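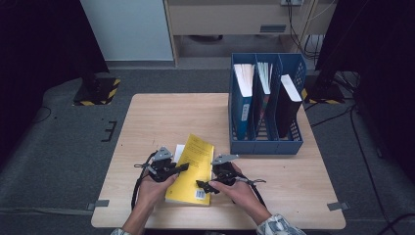 Hand Gripper Table, Bay 2: Walkaround Checklist
Samiretti bench, revision dated Sep 22, 2026

Do this before the first session and again after any change of task. Mark each line OK, FIX or STOP. A line left blank counts as STOP, which has annoyed people before and will annoy them again. Comments under each item are from past rounds and stay on the sheet until the item changes.

1. Floor and stands

1.1 Stand bases sit flat, hazard tape complete on every exposed edge. OK
Comment: Tape on the left platform was replaced in December. The old piece had been doing its job with one corner for quite a while. Press down the new ends when you pass.

1.2 Vertical posts do not rock when pushed at shoulder height. OK
Comment: Push with a palm. Leaning on it with a coffee in the other hand is a different test.

1.3 Cable runs lie flat on the carpet, no loops standing up. FIX
Comment: The bundle on the right side has a habit of wandering toward the operator's feet. Lay it back along the outside of the stand base. The thin cable on the left gets the same treatment. If you can hook a shoe under it, so can the next person.

1.4 Walking path behind the operator clear for 140 cm. OK
Comment: Clear means clear. Chairs parked there "for a minute" go back to the wall.

2. Table

2.1 Table does not shift when pushed from the front edge. OK

2.2 Clips at the front corners tight, nothing sticking out far enough to catch a sleeve. OK
Comment: Finger tight and then a quarter turn. Someone used pliers once and we now own a spare clip with no thread.

2.3 Tabletop wiped, no tape residue in the work area. OK
Comment: Books drag on residue. The operator then blames the jaws, the jaws get adjusted, and we all lose an afternoon.

3. Grippers, left and right

3.1 Power off. Open and close each jaw by hand through the full travel. No grit, no clicking. OK left, FIX right
Comment: Right side has a faint tick near closed. Cleaned with a dry brush, tick is still there but quieter. Ticket sent to Tostemwood, who have so far asked us to describe the tick.

3.2 Jaw faces clean and free of nicks. OK
Comment: Run a fingertip along the edge. A nick you can barely feel will take the corner off a soft cover.

3.3 Gray bracket on top of each gripper: no play, screws on their paint marks. OK
Comment: If a mark has moved, STOP. Do not nudge it back to match the paint. Yes, this has been tried.

3.4 Cable slack. With arms fully forward, the cable must still hang in a curve. OK
Comment: Check the left loop where it comes down beside the hand. It should not pull on the wrist when the gripper is turned over.

3.5 Straps: stitching sound, loose ends kept away from the jaw. FIX right
Comment: A dangling strap is harmless until it gets invited between the jaws. Tuck it or trim it. Trimming requires asking first.

3.6 Sleeve cuffs clear of moving parts. OK
Comment: Long sleeves are allowed if the cuff stays behind the hand. Scarves are not allowed, whatever the heating is doing.

4. Objects

4.1 Task book lies flat near the front edge, barcode sticker readable. OK
Comment: Book goes down slightly crooked on purpose. Please stop straightening it.

4.2 No loose paper under the book. FIX
Comment: Either it is on the Drestora task card or it comes off the table. Paper slides, and then the book slides with it.

4.3 Blue file holder at the back right, no cracks in the dividers, books upright enough not to fall forward. OK
Comment: A bit of lean is fine.

4.4 Spare books stored off the table. OK

5. Power up

5.1 Start left, then right. Wait 24 seconds between them. OK
Comment: Count, or use the clock. Humming does not work.

5.2 Grip force setting at 70 or below for soft covers. 100 is for the test block only. OK
Comment: The Chaimongkol catalog set had one volume pressed at 100. It is now thinner at one end.

5.3 Stop button tested from the operator's position, both grippers go slack. OK

Open at close of round: 1.3, 3.1 right, 3.5 right, 4.2. Repeat 3.1 after the next 24 hours of running time and write down the result, including if the result is "still ticking."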